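Home | Stories | Poems | Writers | Send us your work

We use cookies to remember your reading settings. Accept | Manage

The Last Length

5 min read

The letter from the school board came in January, and Gladys Apaza read it standing up, with her coat still on. The swimming pool at Ospina School would close at the end of the term. The beams above the deep end were not safe any more. The board thanked the families for their understanding, although the families had not yet been asked to understand anything.

She had taught in that pool for many years. When she arrived in the town she knew very few words of the language, and most of those she learned were pool words: kick, breathe, slowly, hold the rail. Even now, when she was nervous at the bank or at the doctor, it was these words that came first into her mouth.

"They will send the children to Letico," said her sister on the telephone. "There is a big pool in Letico, with a slide."

"It is forty minutes in the bus."

"So they will sing in the bus."

Gladys did not answer. She was looking at the letter again. At the bottom there was an invitation to an open meeting, at six in the evening, in the school library. Each speaker would have three minutes.

She wrote her speech on the back of a shopping list. In the first version she was angry, and she used the word "shame" four times. In the second version she was polite, and it was so polite that it seemed she was in favour of closing the pool. She put both of them in the drawer with the candles and went to make soup.

The library was full on the evening of the meeting. The chairs were made for small children, and the parents sat on them with their knees high. A man from the Ploren company, which had examined the roof, showed on a screen some drawings with red lines. He had a soft voice and he did not enjoy what he was saying. The steam from the warm water had been going up into the ceiling for a long time, he explained, and the bolts had suffered. To repair it was possible. Then he said the price, and somebody at the back laughed, not in a happy way.

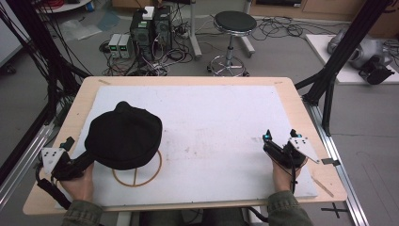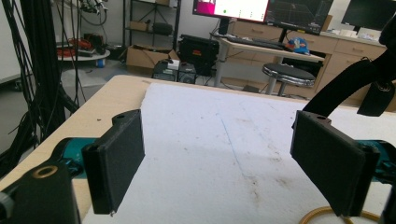 A black knitted hat held over a ring-shaped stand (first picture); the two black gripper fingers, with a strap above the right one (second picture).

When they called her name, Gladys walked to the front without any paper. She saw the board members behind their long table, each with a glass of water. She saw the clock.

"I teach the small ones," she said. "This term there are 162 children in the lessons. Eight of them are still afraid to put the face in the water."

She stopped. It was the wrong beginning, but it was the one she had.

"I don't understand roofs. If the gentleman says that the roof is bad, I believe him. I only ask you for time for these eight. If they stop now, they will be afraid when they are forty years old. I know this, I was afraid until I was thirty."

The chairwoman wrote something down. "Thank you, Mrs Apaza," she said. "You have still two minutes."

"I don't need them," said Gladys, and she sat down again on her little chair.

The board voted before nine. The pool would close, as the letter had said. But the shallow end was under another part of the roof, the man from Ploren admitted when they asked him, and with a net and some supports it could stay open until the summer. There would be no races and no diving. Only the small ones.

On the following afternoon the workmen from Gunent came and put a thick orange rope across the pool. Behind the rope the water was very flat and it looked deeper than before. The children wanted to know if there was a shark in it.

"There is no shark," said Gladys. "Hold the rail."

They held the rail. A boy called Tomas, who in all the autumn had not wetted even his chin, looked for a long time at the orange rope, and then at her.

"Is it true that it's closing?"

"In the summer, yes."

"All of it?"

"All of it."

He thought about this. He took a breath so big that his shoulders went up to his ears, and he closed his eyes, and he put in his nose. It was only the nose, and only for a second. He came up coughing and furious, with his hair completely dry.

"Slowly," said Gladys. "Again."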